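Inicio › Guías › Puesta en marcha › Planificar la compra

Guía de puesta en marcha, sección 4: qué presupuestar antes de montar la celda de dos brazos

Por Montserrat Xolalpa – noviembre
Lectura: 8 minutos
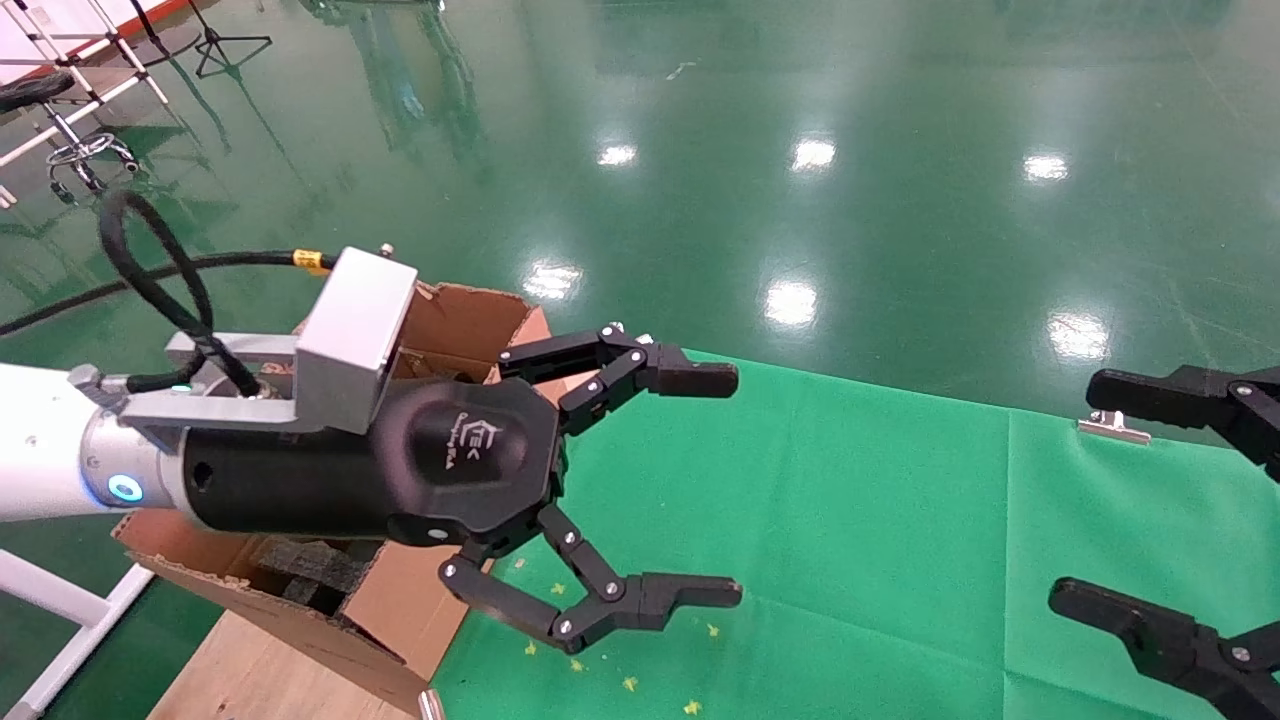
4.1 Antes de pedir precios

Si vienes de la sección anterior ya tienes decidido que quieres dos brazos y una mano con dedos en cada uno. Perfecto, ahora toca la parte que a mí más me costó la primera vez: saber qué hay que comprar además de los brazos. Yo llegué a mi primera reunión de compras con una sola línea en la hoja (¡una!) y salí con una lista de deberes que me duró semanas.

Lo que sigue es el orden que uso ahora en Filleck. Puedes saltarte pasos si ya tienes taller montado, pero léelos igual.

1. Escribe en una frase qué van a hacer las manos. «Recoger piezas pequeñas de encima de un paño y dejarlas en una caja» vale. «Manipulación general» no vale, y el comercial te lo va a agradecer pero tu presupuesto no.

2. Mide la mesa. La nuestra es de madera clara y con eso vamos bien, aunque antes de atornillar nada conviene comprobar que no baila. Apunta largo, ancho y altura, y apunta también qué hay alrededor: soportes, trípodes, banquetas con ruedas. Todo eso ocupa sitio y en el plano nunca sale.

3. Mira el suelo. Si tienes epoxi brillante, como nosotros, enciende todas las luces del techo y ponte a la altura de donde irá la cámara. Los reflejos se ven muchísimo. Nosotros acabamos metiendo en el presupuesto un paño verde para la zona de trabajo, que cuesta poco y da un fondo mate sobre el que las piezas amarillas se distinguen bien.

Nota: compra el paño más grande de lo que crees y algo para sujetarlo. A mí se me corría con cada pasada hasta que añadí clips a la lista.

4.2 Las manos

4. Pide precio de la mano y del brazo por separado, aunque te los venda la misma casa. En la oferta de Ikov venían juntos y tardé bastante en entender que el soporte que va entre la muñeca y la mano no estaba incluido. Es una pieza de aluminio, parece poca cosa, y sin ella no montas nada.

5. Pregunta por los dedos de repuesto. Una mano con articulaciones atornilladas se puede reparar en casa si te venden el dedo suelto. Si solo te venden la mano entera, el cálculo cambia por completo – yo en ese caso sumo una mano más desde el principio y me quedo tranquila.

6. Pide la lista de tornillería con medidas. Suena a manía mía, lo sé, pero perder un tornillo de dedo y no saber cuál es te para la celda igual que una avería gorda.

Precaución: no abras los dedos a mano con el brazo encendido. Quita la alimentación primero, espera a que se apaguen los indicadores y luego inspecciona.

4.3 Cables

Aquí es donde se me fue el dinero la primera vez, así que le doy apartado propio.

7. Calcula la longitud de cada cable con el brazo en su postura más estirada y deja margen para que haga un bucle holgado cerca de la muñeca. Un cable justo tira del conector en cuanto la mano gira. Yo sumo 80 centímetros a cada tirada y nunca me he arrepentido.

8. Marca los cables el mismo día que llegan. Con dos brazos tienes el doble de todo y del mismo color negro. Una banda de color en cada uno basta, y el rollo de cinta métele una línea en el presupuesto, que luego aparece como gasto suelto y hay que justificarlo.

9. Decide por dónde van. Por detrás del soporte suele ser lo más cómodo, pero comprueba que no rocen con el otro brazo cuando los dos trabajan cerca. Mueve los brazos despacio, uno y luego otro, y mira.

Precaución: nunca sujetes el cable de la mano con bridas apretadas a una articulación que gira. Deja que se mueva.

4.4 Embalajes y almacén

10. Guarda las cajas. Ya, ocupan. Pero las espumas grises que vienen dentro están cortadas para la pieza, y si tienes que devolver algo a Dvorak sin ellas te van a cobrar un embalaje nuevo. Las de cartón se rompen por las solapas enseguida; si ves que no aguantan, pasa las espumas a una caja rígida y etiquétala.

11. Reserva un estante para eso en el plano. Si no, acabarán en la mesa, pegadas al brazo, y el día que programes una trayectoria nueva las vas a tirar.

4.5 Cómo repartir el dinero

No te voy a dar cifras porque cambian con cada oferta, pero sí el orden en que relleno la hoja:

12. Primero brazos, manos y soportes. Después cables y alimentación. Después mesa, paño, clips y luces. Y al final las horas de montaje, que hay que poner aunque lo monte gente de casa. Nga Lưu, que lleva la integración en nuestro proyecto Hunderance, me pide hasta 4 jornadas para dejar los dos brazos alineados, y yo las apunto todas.

13. Reserva una partida para la segunda compra. Siempre hay segunda compra: un adaptador, otro paño, una base más estable para el trípode. Si la tienes prevista la firmas en una mañana; si no, a esperar al siguiente trimestre.

14. Pide el plazo de entrega por escrito y por artículo. Los brazos pueden llegar antes que las manos, y entonces tienes una celda preciosa que no agarra nada.

Nota: si vas a empezar con un solo brazo para ahorrar, compra igualmente la mesa y los cables para dos. Ampliar después con la celda en marcha sale más caro – te lo digo por experiencia.

Con la hoja rellena, pasa a la sección 5, fijación de las bases.

Anterior | Índice | Siguiente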